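# Old office tower, which memory slots do I fill first?

**posted by vachon_basement, June 2022**

Hi all! I picked up a used workstation tower from an office clear-out at my old job (Plondier was getting rid of a whole closet of them) and I'm trying to turn it into a box for storing family photos and running backups. I've built exactly one PC before, and that was a long time ago, so please be gentle.

The board in mine has memory slots on BOTH sides of the processor socket. I've never seen that. My last computer had 4 slots in one neat group and you more or less couldn't go wrong. I have a little bag of memory sticks that came with the tower, all loose, and no manual. The processor came in a separate tray and isn't installed yet either.

So what I want to know is:

- does it matter which side I start with?
- should the processor go in before or after the memory?
- do I need to take the drive cage out first? My hands are not small.

I tried two sticks in the slots closest to the power supply just to see how they felt, then chickened out and took them back out. I haven't plugged anything in yet. Thanks in advance - my spouse would like the dining table back.

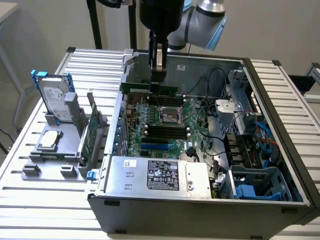 **gindale_fixit**

Lay the tower on its side before you do anything else, if you haven't already. I do all of these flat because you can push a memory stick straight down with even pressure, and on a standing case you end up shoving sideways and flexing the board. You want the stick level over its slot, like the green one held above the upper group there, with the socket sitting between that group and the other four slots. Look for the notch along the gold edge. It's off center, so the stick only fits one way around, and if it won't go down, flip it before you push any harder.

On which side to start with: if your board takes 2 processors (some do, with the second on a little add-on card or a second socket), each one usually has its own memory. If there's a single socket, the slots on both sides normally belong to that one chip, and they're split up just to keep the wiring short. Either way you want matching sticks in matching positions. Look for tiny white numbers printed on the board next to each slot. Start at 1 and work up in pairs. Lots of office towers also have a diagram on the inside of the side panel, so go dig that panel out from wherever you leaned it!

I'd put the processor in first. You'll want both hands free around that metal frame and lever, and tall memory on either side makes it fiddly. Drop the chip in with no force at all, close the frame, then push the lever down. The lever does take a scary amount of push and that's normal.

Leave the drive cage alone unless you truly can't reach.

**drarano77**

just try them all lol, mine booted with the sticks in any old order

**tin_snips_and_tea**

Please don't just try them all. I did that on a machine very like yours and got a row of beeps and a blinking amber light, and I spent a whole evening convinced I'd killed it. It was one stick in the wrong bank. I moved it over and everything was fine.

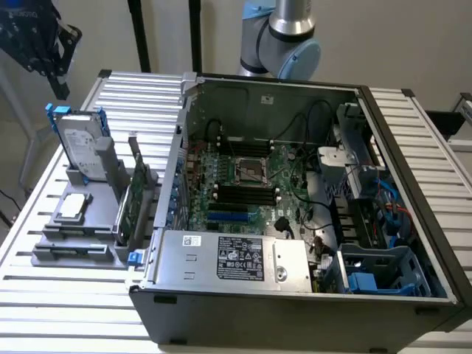 A few things I'd add to the long answer. Sort your loose sticks before you start. Read the labels and make piles by size and speed, and check if they say ECC or registered, since workstation boards can be really picky and won't start with a mixture. I had a bag of 20 once and only a handful belonged together.

Get the loose cables out of the way too. I tuck mine over the edge of the case with a bit of painter's tape. It's so easy to trap one under a heatsink and not notice until you're wondering why the thing won't sit flat.

Then start small. Put in the processor, the heatsink with fresh paste, and one matched pair in the first numbered slots. Turn it on and check that the setup screen sees all of it. Power off, unplug, hold the power button for a few seconds, add the next pair. It's slow, but if something goes wrong you know which pair did it.

Oh, and drives last. They're heavy and you'll be turning the case around a lot. I've got well over 1,000 photos on mine now, plus the backups from two laptops, and it's been humming along under the stairs since January. Post back with what's printed on the board next to the slots and I can help you match them up.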